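Padent's episode checker is sold as the thing that spares you from watching every demonstration yourself. It reads a folder of recordings from hand-held grippers, works out finger width and camera path, and gives each take a score out of 10. Anything under your cut-off goes in a reject folder. I ran it for most of September on our own recordings and I'm still not sure who it's for.

Set-up was easy, I'll give it that. The installer pulled in the tracker from Niltitz without a fight, and the first pass over 1,774 takes finished overnight on a plain desktop. The summary page looks lovely. It told me 207 takes were bad.

So I opened the rejects. Plenty deserved it – blurred starts, lost tracking, takes with no grasp at all. But I pulled 80 to check by eye and a good share were perfectly usable. The pattern was pale, bare surfaces. With so little texture to hold on to, the tracker drifts a bit, and Padent reads the drift as a clumsy operator.

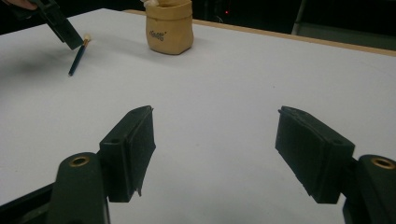

Fingers wide open, pencil and tan pouch on the white table.

Finger width is the other weak spot. The detector wants crisp outlines on both fingers, and dark fuzzy pads with ragged lower edges don't give it any. Open widths came out jumpy. You can smooth them with a slider, but the manual doesn't say what the slider's units are, and too much of it rounds off the moment of closing, the one bit a policy really has to learn.

A second gripper reaching in from the side makes it worse. The two-handed mode is labelled beta and should be labelled alpha.

Would I pay for it? At the team price, no. Bodin's free scripts catch the same lost-tracking cases and leave the judgement to you. If your bench is cluttered and your pads are light coloured, try the demo licence and look through the reject folder before you trust it.

Comments (3)

toltcombe_lab: Same drift on our white bench. We put a patterned mat down and the scores jumped. Didn't change how we moved at all.

gripwidth: Slider is in samples, I think. Support never confirmed.

mapleservo: Does it still overwrite the old scores when you rerun? That was my dealbreaker.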